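Abernathy Sorting Library
Frequently Asked Questions

Home | Borrow | Hours | FAQ | Contact

We get a lot of the same questions at the front desk and by email, and I love answering them, but I type slowly and some of you have waited much longer for a reply than you should have. So I sat down with a pot of tea one gray November and wrote out the answers properly. If yours isn't here, please do write anyway!

What do you lend?

Loose things, and the things you put loose things in. Rings, chain links, beads, big buttons, lids, spools, pegs, plus the tubs, trays, mats and bins that go under and around them. People borrow them for rainy afternoons, for grandchildren, for classrooms, for a family member getting their hands working again after an illness, or because they simply find it soothing to put one kind of thing in one place and another kind in another. I am in that last group myself.

We have 300 sets on the shelves now. When we opened we had 18, and most of those were lids.

How long may I keep a set?

Four weeks, and you can renew by phone or email as long as there isn't a waiting list. The Funik ring set nearly always has a waiting list. The button sets almost never do, so if you're after something for the whole summer, try buttons.

Why do you use clear tubs for some things and colored bins for others?

This is the question I like best, so forgive me if I go on a bit. A clear tub is for things you want to find. If you are going to be reaching in for one particular ring, you should be able to spot it from the side before your hand goes anywhere near it, and a shallow clear tub lets you do that. Keep it shallow, too. In a deep tub the small pieces all end up at the bottom under the big ones and you wind up tipping the whole lot out on the table, at which point you may as well not have had a tub.

A colored bin is for things that are finished with, or waiting their turn. You don't need to see exactly what's in there. You only need to know that it's the pink one.

My table is wood and slippery. Do I need a mat?

I'd use one, yes. It doesn't have to be anything special. A mat gives the pieces a place to belong, and it's surprising how much calmer a table feels once there's an obvious spot for whatever you're working on. Pick a color that stands apart from the wood. Put the mat on the near side, where you can reach it without leaning, and the tub just beyond it. Then you're always working toward yourself or away from yourself and you aren't crossing your own arms. Chains in particular do well on a mat, laid out in a row across it, and I would let the last link hang wherever it wants to go.

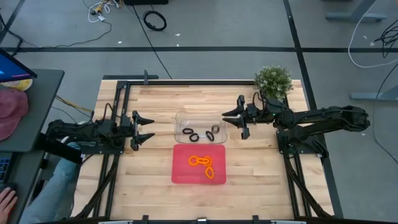
You can of course go straight onto the wood if you prefer the sound of it. Some people do like the clack! The only pieces I'd ask you to keep on a mat are the painted spools, which have chipped more than I'd like and which I am getting tired of touching up.

How many pieces should I put out at once?

Fewer than you think. A small handful of rings is a perfectly good start, and one chain. When a set comes home in its big carrying box there's a great temptation to pour everything out and admire it (I've done it, it's glorious for a minute or so), and then you look at the heap and feel tired. Put out a little, work with it, put it away, put out a little more. For very young children I'd stay with one kind of thing and one tub until they ask for another.

What's the right way to sort rings?

There isn't one, but I can tell you what we do with returns. We go by color first and size second. Black and gray rings are the awkward ones, and under a yellow lamp they can look exactly alike, so do those in daylight if you have any. Lay each ring flat if it will lie flat. Rings standing on their edges against the side of a tub are easy to pick up, I'll give them that, but they like to roll.

And chains? Mine come back in a knot every time.

Everybody's do. Link chains don't truly knot, they just fold over themselves and look dreadful. Hold one end up, let the rest hang, and give it a gentle wiggle. Please don't pull it tight. Plastic links are made to come apart with a twist, and if you tug hard enough they'll open on their own, and then you'll be hunting for a link under the sofa. The Ateo chains have a wider opening and come apart more easily than the older ones, so they're kinder to stiff fingers but they do need a lighter touch.

If you'd rather store chains whole, coil them loosely in the bottom of a bin and leave them be. They shouldn't share a tub with rings. A link will find its way through a ring sooner or later, and separating the two is a job I would not wish on anyone at nine in the evening.

Can the bins go in the dishwasher?

The clear tubs can go on the top rack. The pink bins can't. They're wide and the long sides bow in the heat, and once a side has bowed, nothing stacks on it properly ever again. Warm water, a little dish soap, a soft cloth, and let them air dry upside down. No scouring pads on either kind, please — scratches turn a clear tub cloudy, and a cloudy tub has lost the one thing it was good at.

Where should the bin sit on the table?

Lengthwise along the table, I always say, with the long side toward you. Any bin wide enough to be useful is too wide to reach the back of when it's turned the other way. Leave yourself a hand's width of table in front of it, for setting down a piece you aren't sure about. And if you can manage it, have your light on the far side of the bin. A see-through plastic with some color in it turns into a sort of lantern that way, and while you won't make out details, a bright piece at the bottom will show as a warm patch and you'll know you haven't finished emptying it.

I check our returned bins like that before they go up on the shelf. It has saved us a good many lost pieces over the years. 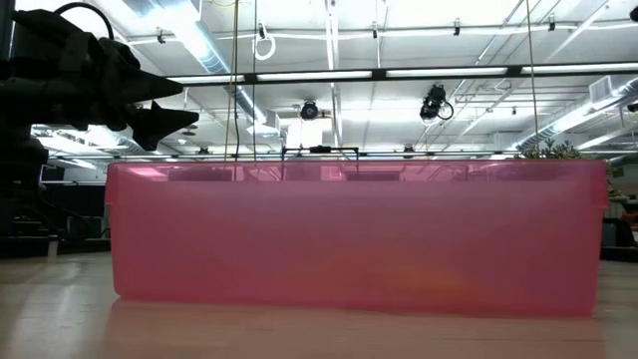
One borrower wrote to disagree with me on colored bins altogether. I've tried both, the letter went, and I have gone over to clear for everything. My mother sorts with me in the afternoons and she doesn't trust a bin she can't see into properly. She thinks we've lost the pieces. With the clear ones she can look across from her chair and be easy about it. We tie a ribbon around the one that's finished. I'd say try clear first and only buy colored if you run short.

I think that's very sensible, and I've since put a drawer of ribbons by the door. Take one if you'd like one. You don't need to bring it back.

What if I lose a piece?

Tell us, and don't fret. We keep a spares cabinet with 4000 odd pieces in it, and the chances are excellent that there's a twin in there for whatever has gone down the heating vent. We don't charge for single pieces. We do ask for a replacement fee if a whole tub or bin goes missing, and the current fee is written on the card inside the lid of your carrying box.

Is there anything I shouldn't mix?

Chains and rings, as above. Beads and anything with a hole a bead can hide in. Also, please keep Stonon lids apart from the plain white ones. I know they look the same! They are a hair smaller and they don't fit the same jars, and it took two of us a whole afternoon to part them the last time they got muddled.

Are the sets safe for babies?

No. Our smallest rings and all of our links can fit in a small mouth, and we don't lend anything for children under three. For toddlers over three, please sit with them. We keep a shelf of large wooden blocks and scarves near the entrance for younger brothers and sisters to use while they're visiting, but those stay here.

Do I have to sort everything before I bring it back?

It's a kindness if you do, and you'll have my gratitude, but it isn't required. We count every set on return anyway. What helps us most is if the pieces are dry and the lid is on. A box that has been put away damp smells of pond by the following week, and we've had a few.

Do you take donations?

Yes, with pleasure, up to one grocery bag at a time. We can always use rings, links, shallow clear tubs and mats in plain colors. We can't take glass, anything with a battery, or puzzles. Somebody very generous once left us 700 bottle caps in a pillowcase and we did find a home for them, but I'd be glad if you called first.

Can I come and try a set before I borrow it?

Please do. There are tables by the windows, the kettle is usually on, and you can stay as long as we're open. Mornings before eleven are the quietest. Let me know if you need a higher chair or a tray that clips to a wheelchair and I'll have it set out for you. Parking is behind the building, and the back door sticks a little, so give it a good push.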